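About Karnura

Hi, I'm Zuweira Opoku, and I run Karnura. We're a small outfit of 6 people and we teach grippers to pick up the stuff that lives on ordinary tables. Boxes, wrappers, bottles, tissues, whatever got left after lunch. I started it in August, in a spare room at Prostwood, with one hand tool and far too much confidence.

Most companies use this page to tell you how well everything went. I'd like to tell you about the jaw that wouldn't let go, as it shaped pretty much everything we do now.

We were showing our second gripper, the Fleltavel, to some visitors. It closed on a carton just fine, and then it kept closing. The release command went out and the jaws ignored it — for 5 long seconds, with my colleague Martens holding the other end of the box. He got a pinched thumb and a bruise he showed to everyone for a week. It could have been a lot worse, and I didn't sleep much that night.

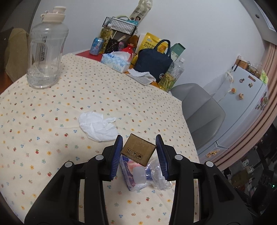
The fault was a dull one. A position sensor had worked its way out of its seat, so the controller thought the fingers were still open and kept on squeezing. We'd even seen it drift a little in testing and put it down to a noisy cable. That one's on me, I signed off on it!

So we changed things. Every gripper now has a force limit that doesn't care what the sensor says, and a release you can work by hand with the power off. Before a session we run 20 open-and-close cycles, and if even one looks odd, the tool goes back to the bench. Hands stay off the object, mine included. The full write-up went to all our customers on 11/16/19, and I'll send it to anyone who asks (it runs to 16 pages, sorry).

We still get faults — up to 5 a month, mostly loose connectors. They all go in the log, and new people read the log on their first morning, before they touch a gripper.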